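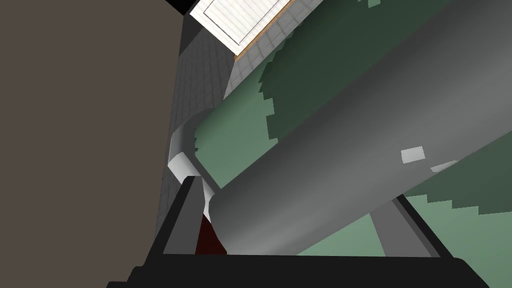
Wrist view in the simulator, gray tube at the gripper. Note the stair-step shadow edges on the green surface.

Projects > Orunside Student Robotics > Simulator > Tickets > 679

Blocky shadows in wrist view, grasp check fails
Branislav Polák, January
3 min read

Status: resolved, one follow-up open
Component: renderer settings, grasp check
Scene: Plillthorpe kitchen
Machine: lab desktop (Roussel), same result on my laptop

Problem

The wrist view renders shadows with hard, saw-toothed edges. It is easy to see on the green surface behind the tube, where dark green meets the lighter green in steps. The grasp check looks for the outline of the object between the fingers, and it keeps picking up the shadow steps as part of the outline. The run then stops with "object pose out of range" and the arm goes back to its start position.

Expected: the check finds the edge of the tube and lets the close command through.
Got: failed on all 3 runs. Each one used up the full 2,000 steps before it gave up.

How to reproduce

Load the Plillthorpe scene with default settings. Start the pick task with the tube. Turn on the wrist view and the outline overlay. Wait for the arm to reach the pre-grasp pose. The overlay jumps between the tube and the shadow.

Log

9:40. Checked the gripper model first, since we changed the finger length before the break. Finger length and opening match the drawing. Put the old model back anyway and got the same failure. Restored the new one.

10:05. Turned shadows off completely. The check passes. This points at the renderer and clears the arm code. We can't leave it this way for the class demo because the rules ask for the scene with default lighting left on.

10:30. Raised the image size of the wrist view. No change to the steps, they just come out sharper. The shadow has its own resolution setting and does not follow the view size. I had assumed it did.

10:50. Found the shadow setting in the Sketen config file. It was on "low". The shared class config sets it to low so that the older machines can run the scene, and our project loads that file after our own. So our value was being overwritten every time.

11:15. Moved our config to load last and set shadows to "high". Edges look much smoother. 2 test runs, both passed the grasp check. Frame rate dropped on the laptop but it stays usable.

11:40. Tried soft shadows as well. Slower, and no gain for the check. Left it off.

1:20. Changed the outline step to use the depth image with the color image as a backup. Shadows don't show up in depth, so this should hold even if someone loads the low setting again. Put shadows back to low to test it. Passed.

Fix

Project config now loads after the class config. Shadow setting is "high" for our scene only. The grasp check reads depth first. Both changes are on the main branch, so pull before you run anything.

If you still see the pose error after pulling, delete the settings cache in your user folder and restart the simulator. It keeps the old values until you do. This got me once already.

Still open

The depth threshold is a fixed number tuned on the tube. It has not been tried on the smaller objects in the task list. I want to move it into the object file so each object has its own value. Leaving this ticket linked until that is in.

Please don't edit the shared class config. Other groups load it too.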